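Four years of arguing about a bus

I caught up with the deputy mayor of Kaston at her kitchen table, which is where most of the town's business seems to get done. She made coffee, apologized for the dog and told me I had until 4 p.m., when she had to call the county back.

I wanted to talk about the Minder Road bus, so we did that first. For anyone who moved here recently, the route was cut when the old contract ran out, and the east side of town has been hitching rides ever since.

"People think the council killed it," she said. "We didn't have a vote! The county ran the numbers, saw 142 riders on a good day and pulled the money. I found out from a flyer taped to the shelter."

Her first move was a petition. She was hoping for 1000 names and got 699, and she still sounds a little sore about it. I said that seemed like a lot for a town this size. She made a face.

"It's a lot until you put it in front of somebody at the county. Then they ask you where the rest of them are."

What changed things was the Fuchs plant adding a late shift. All of a sudden there was an employer asking the same question as the retirees and the high school kids - how is anybody supposed to get out there? The company has offered to cover part of the cost for the first year, and the county has agreed to look at it again in January. 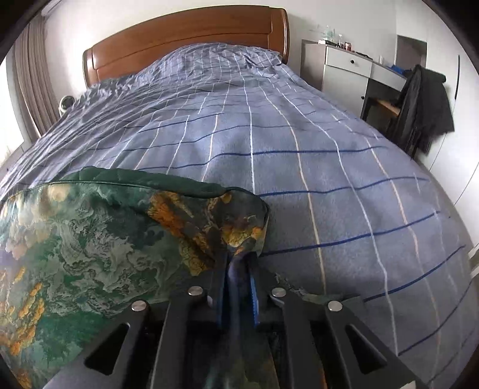

So who pays after that?

I pushed her on this one, because it's what my own neighbors keep asking me. She didn't dodge it.

"We'd have to find it in the general budget, and I'd rather say so now than spring it on people. I think it's worth it. I've got two colleagues who don't, and they're not being mean, they just want the Dekine bridge fixed first."

Does she think they're wrong? She laughed and got up to let the dog out.

"Ask me after the bridge inspection. If it comes back bad, I'll be voting with them."

There's a smaller plan too, in case the full route falls through. It would be a van, bookable by phone, with 100 rides a week paid for by the town. She doesn't love it (her mother hates booking anything by phone), but she'd take it over another winter of nothing.

The county called at ten to four. She waved me out the back door with the phone already at her ear.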